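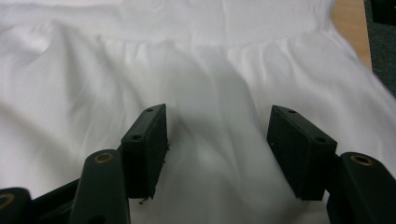 White fabric with a gathered seam.

Grakbridge to limit summer coach arrivals on the lakefront

Thu 14 May

The lakeside town of Grakbridge will limit the number of tour coaches allowed on its waterfront this summer, following complaints from residents and hotel owners about traffic on the only road into the old center.

Under the new rules, coaches must book an arrival slot before they travel. Up to 36 slots will be offered each day, and each slot lets a coach stop on Quay Road for long enough to drop off its passengers. Drivers then have to leave the waterfront and park at the Usinlow lot, on the high ground north of town.

The town office said the limit starts on the first day of July and will stay in place for 6 weeks. Cars, motorcycles and the regular bus from the rail station are not affected.

Grakbridge has drawn summer visitors since the lake steamers began running, but the road along the shore is narrow and has no room for two coaches to pass at the bend below the church. Last summer the line of waiting vehicles often reached back as far as the boatyard, and the station bus was dropped from the timetable on several Saturdays when it could not get through.

Hotels on the upper streets asked for a full ban on coaches. Shops and cafes near the pier were against it, saying that day visitors bring in most of their summer trade. The slot system was agreed in the spring after two public meetings at the market hall.

Van Dusen, the company that runs the lake steamers, said it will change its morning sailings to fit the new arrival times. The first boat to Hallik will leave later than it did last year, and an extra boat will come back in the early evening. Fares stay the same, and the boat ticket office will keep its present hours.

Hallik, on the far shore, expects to gain some visitors from the change. The village has a swimming beach, a walking trail up to the falls and a small campground that reopened in the spring with new washrooms. It has no coach parking, and the town office there said it has no plans to add any.

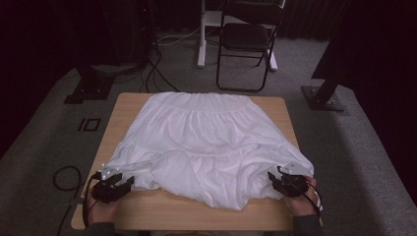

Parking and the walk into town

The Usinlow lot has been resurfaced and now has a shelter, drinking water and restrooms. A shuttle will run between the lot and the pier through the day, with the last one leaving the pier after the evening boat comes in. Passengers who would sooner walk can take the footpath through the orchards, which comes out behind the market hall. The path is steep in places - the town office suggests proper shoes - and is not suitable for wheelchairs or strollers. The shuttle has a ramp.

Drivers can book slots on the town website or by telephone. Bookings open 2 weeks before the date of travel. A coach that turns up without one will be sent on to Usinlow, and its passengers will have to use the shuttle or the footpath.

Small groups traveling by minivan do not need a slot, but they may not wait on Quay Road. The short-stay spaces beside the post office are kept for deliveries until noon and are open to everyone after that.

Evening concerts at the bandstand will go ahead as planned. The lawn there holds 2000 people, and organizers have asked anyone staying in town to come on foot. Road closures for the lantern night will be posted at the pier and at the rail station.

The town office will look at traffic on the shore road again in the fall and decide then if the slots should return next year. Comments can be left in writing at the market hall during opening hours.

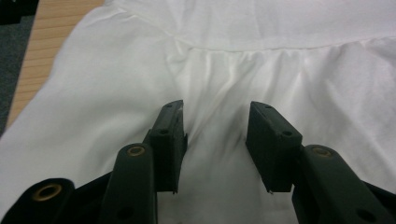

Do visitors staying overnight in Grakbridge need to book a slot if they arrive by coach?

Slots are booked by the coach operator, so passengers have nothing to arrange themselves. Hotel guests with heavy bags can ask for them to be brought down from Usinlow on the shuttle.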